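Chapter 9
Picking, Placing, and Stacking in Simulation

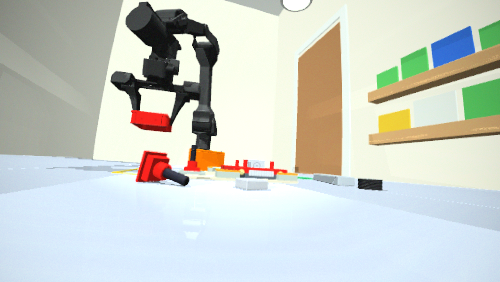
By the end of Chapter 8 your arm could move to any joint position you typed in, and it could do so without hitting the table. In this chapter it starts doing something useful. You will write a program that finds a block, closes the gripper on it, lifts it, carries it somewhere else, and lets go. Those five steps sound simple, and on paper they are. Most teams need several class periods before the full sequence runs from start to finish without a person stepping in.

All of the work in this chapter is done in the simulator. If your class has a real arm, leave it switched off until Chapter 11. A program that drives the fingers into a simulated table costs you a reset. The same program on a real arm can cost you a gripper.

What you will need

You will need the Panness simulator, set up as described in Chapter 2, and your team's code folder from Chapter 8. You will also need the Tabletop Objects file, which loads blocks and a few odd-shaped parts onto the work surface. Keep a paper notebook next to the keyboard. The simulator saves a log, but the log only tells you what the arm did. It does not record what you were trying to do, and when you come back to a problem two days later that is usually the part you have forgotten.

Terms used in this chapter

Gripper: the tool at the end of the arm that holds things. Ours is a parallel gripper with two fingers.

Grasp: a position and angle of the gripper, together with how far the fingers are closed.

Approach point: a spot above the object where the arm stops before it goes down.

Clearance: the space between the lowest part of whatever is moving and the highest thing it has to pass over.

Release height: how far the bottom of the block is from the surface when the fingers open.

Trial: one complete attempt, counted from the reset to the release.

9.1 The shape of the problem

In Chapter 8 you gave the arm a list of joint angles. That works as long as you know ahead of time where everything is. It stops working when a block has been moved by the width of a finger. A pick-and-place program has to start from the position of the object and work backward to the joints.

Think about how you pick up a pencil. Your hand goes to a place near the pencil, turns to match it, and only then moves down. The arm should do the same. The approach point gives it a place to stop and turn while there is still nothing close enough to hit. Skipping the approach point is the most common mistake in student programs. The arm takes the shortest path to the block, and the shortest path often comes in from the side and pushes the block away.

The turn matters as much as the position. A long block can be held across its narrow sides or across its ends, and the gripper may not open wide enough for the second choice. Before you write any code for a new block, compare its length and width with the full opening of the fingers. Write both numbers in the notebook.

9.2 Working around other objects

A table with one block on it is a good place to begin, but it hides most of the difficulties. Once there are other things nearby, you have to think about three paths: down to the block, up from it, and across to the target. The block you are carrying also changes the size of the arm. A gripper that passes safely over a rack when it is empty may not pass over it with a block hanging below the fingers.

The easiest rule is to lift straight up to a fixed height before moving sideways, and to choose a height that clears the tallest thing on the table plus the part of the block that sticks out below the fingers. The lift takes a little more time. Teams that want a faster run can lower the height later, one small step at a time -- but get a run that works first.

Flat pieces need special care. A thin strip lying on the table is hard for two fingers to hold, because the fingertips reach the table before they have much of the strip between them. For now, treat flat pieces as things to avoid. Section 9.6 comes back to them.

9.3 What a group learned the slow way

The robotics club at Stestwood used an early version of this chapter to get ready for the Rolent Student Challenge, where each team has to move blocks from a crowded table to marked spots. Over one school year the club logged 2,776 trials. At first they wrote down only whether each trial passed or failed. By March they had a long list of failures and could not say what had caused most of them.

They went back and added one more column, for the step where the trial went wrong: approach, grasp, lift, carry, or release. In the next set of 60 trials, 47 passed. Most of the others had failed at the release. The program was opening the fingers too high, and the blocks tipped when they landed. The fix was a change to a single number in the code.

Your trial sheet in this chapter has that column in it. Fill it in each time, even when the reason seems obvious.

9.4 Team jobs

Work in teams of three. One person runs the simulator and types. One person reads the plan out loud and says what should happen next. The third keeps the trial sheet. Change jobs after every ten trials, or whenever the person typing gets stuck. The reader should say the expected result before the program runs -- "the fingers should stop above the block and turn" -- so that everyone is watching for the same thing.

If the arm does something nobody expected, stop the run at once. Do not reset until the person with the sheet has written down the step and the position of the gripper.

Before you start

Answer these in your notebook. You will need the answers for Activity 9A.

1. How wide does your gripper open, and which blocks in the Tabletop Objects file are too long to be held by their ends?

2. What is the tallest object on your table? What lift height will you use, and how much clearance does that leave with a block in the gripper?

3. Sketch the table from above. Mark the block you will move first, its approach point, and its target. Draw the path between them, and circle anything it passes over.

4. In the Zheng method from Chapter 7, you checked each joint limit before a move. Which of the five steps in this chapter is most likely to reach a limit on your arm?

Activity 9A: One block, one target

Load the Tabletop Objects file and choose a block with clear space on all sides. Set the approach point directly above it. Run only the approach, and check the position of the fingers from the front and from the side before going on. When the approach has worked three times in a row, add the grasp. Add the lift, carry, and release in the same way, one step at a time, with three good runs before each new step.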